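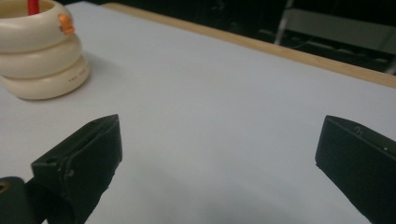
Wudadlow Support
Ticket 642: Light wood edge strip lifting on white tabletop
Status: Waiting on customer
Opened by: Bhavana Venkataraman
Assigned to: Venkatesh Sastry

Bhavana Venkataraman
The wood strip along the far side of my white table has started to come away. You can't see it from the front, but if I run a fingernail under it, it clicks up and down. The loose part is some 2 inches long. The top itself is fine apart from a dull patch where I used a cream cleaner in October. Table is the Hultis, bought new.

Venkatesh Sastry
Thanks. Does the strip go back flat when you press it, and is there any swelling in the top next to it?

Bhavana Venkataraman
Goes flat, then lifts again overnight. No swelling that I can feel.

Venkatesh Sastry
Please clear that side and wipe under the strip with a dry cloth. Don't use water or super glue. I'm sending the edge repair kit, part 63. Put a thin line of glue in the gap, tape the strip down and leave it for a full day.

Feb 11, 2023
Bhavana Venkataraman
Kit arrived, glued and taped this morning. Some glue got on the white. Will it come off?

Venkatesh Sastry
Damp cloth while it's soft. If it has set, use a plastic scraper held flat. The dull patch is a separate issue, so I've passed it to Bindu Unnithan in finishes. Let me know how the strip is once the tape is off.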